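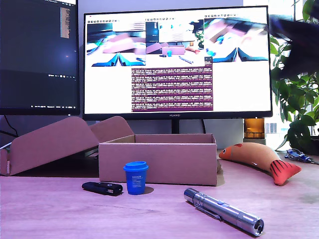
The desk by the window, with the plant and both monitors.

Minutes of the Bellarbridge office tidying meeting, September 2022

The meeting opened a little after the kettle had boiled, and everyone was thanked very warmly for coming along when there was plenty else to be getting on with.

1. Minutes of the last meeting
The minutes of the May meeting were agreed, with one small correction: the shelf by the door was put up by Jakubowski and not by Cirkel, and the meeting was sorry for the mix-up.

2. The window desk
There was a long and good-natured talk about this desk. All agreed that it is the nicest spot we have, what with the light and the greenery, and that this is very likely why so many little things come to rest on it. It was agreed that both monitors stay where they are. The suggestion of moving the plant to the landing was heard kindly, but found no support.

3. Small things and where they live
The meeting went through the small items kept on the table and settled a home for each, as follows.
The silver torch is to go in the top drawer, where people can find it if the lights go again.
The USB stick is to have a paper tag tied to it. Anyone who has files on it that they care about is asked to copy them off before the next meeting, please.
The little blue cup with the lid may stay out, being well liked.
The orange fish may also stay, and it was felt that it cheers the place up no end.
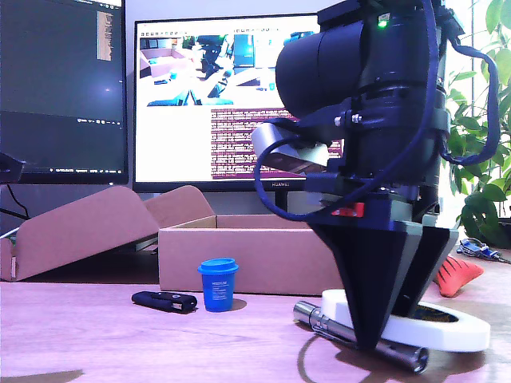
Boxes, torch, blue cup and USB stick on the table.

4. Cardboard boxes
It was agreed to keep two boxes and no more. The low open one will be for things in daily use, and the one with the flaps for things waiting to go to the store room. Would everybody kindly write on the box in pencil what has gone in. A request for a larger box was put off until the Catport delivery arrives, as those usually come in good strong cardboard.

5. Store room
Locker 462 is ours again and the key is back on its hook. It still holds papers from 1995, which will be looked through over a pot of tea before anything is thrown out.

6. Any other business
The biscuit tin is low. The meeting closed with thanks to whoever brought the shortbread.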